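Vovine Thermostat T4 mit Fernfühler für Terrarien

Artikel lieferbar, Versand ab Lager Brabec

Regelthermostate für Reptilien gibt es inzwischen in jeder Preislage, und auf fast jeder Verpackung steht etwas von »gradgenau«. Wir sind da vorsichtig geworden. Der Vovine T4 ist seit Februar im Sortiment, und wir verkaufen ihn, weil er im Alltag ordentlich regelt. Was der Hersteller sonst noch verspricht, sollte man mit Abstand lesen.

Das Gerät schaltet Heizmatten, Heizkabel und Keramikstrahler bis 800 Watt. Wer nur eine kleine Matte unter einem Aufzuchtbecken betreibt, braucht diese Leistung nicht und kann mit dem einfacheren Rimside-Modell Geld sparen. Interessant wird der T4 bei größeren Anlagen, in denen mehrere Heizquellen an einem Regelkreis hängen. Vier Programmplätze sind vorhanden, Tag- und Nachtwerte lassen sich getrennt einstellen.

Zur Genauigkeit: Der Fühler misst die Temperatur genau dort, wo er liegt, und sonst nirgends. Klingt banal, ist aber der Grund für die meisten Reklamationen, die bei uns landen. Hängt er frei in der Luft, während die Matte unter dem Bodengrund liegt, kann der Boden viel zu heiß werden, ohne dass die Anzeige etwas davon verrät. Der Fühler gehört bei Bodenheizung direkt über die Matte, fest fixiert, damit eine grabende Schlange ihn nicht verschiebt.

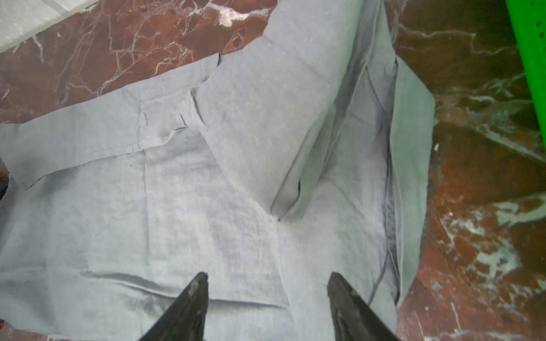
Geworben wird außerdem mit einer »Wellness-Kurve«, die den Tagesverlauf eines natürlichen Lebensraums nachbilden soll. Welcher Lebensraum das ist, steht nirgends. Ein Königspython und eine Bartagame haben hier wenig gemeinsam, und wir haben auf unsere Nachfrage nur einen Verweis auf den Prospekt bekommen. Stellen Sie die Werte lieber von Hand ein, passend zur Art.

Siriporn Kaewkla aus unserer Terraristikabteilung hatte das Gerät sieben Wochen an einem leeren Testbecken. Der Nachtwert wurde sauber gehalten, beim Umschalten auf Tag schoss die Temperatur anfangs etwas über das Ziel hinaus. Mit kleinerer Hysterese war das besser. Das Display ist nachts zu hell und lässt sich nur in zwei Stufen dimmen.

Ein Thermostat ersetzt kein zweites Thermometer. Auch der Übertemperaturschutz, der ab 50 Grad abschaltet, hilft dem Tier nicht, denn Verbrennungen entstehen schon deutlich darunter. Als Zubehör führen wir das Kontrollthermometer von Prostonport, jedes andere verlässliche tut es auch.

Technische Daten
Schaltleistung: max. 800 W
Programmplätze: 4
Abschaltung bei Übertemperatur: 50 °C
Lieferumfang: Regler, Fühler, Saugnapf, Anleitung

Den Saugnapf können Sie weglegen – er hält an warmem Glas schlecht. Kabelhalter finden Sie unter Zubehör.

Fragen zur Auslegung beantwortet Janka Tichý, mittwochs auch telefonisch.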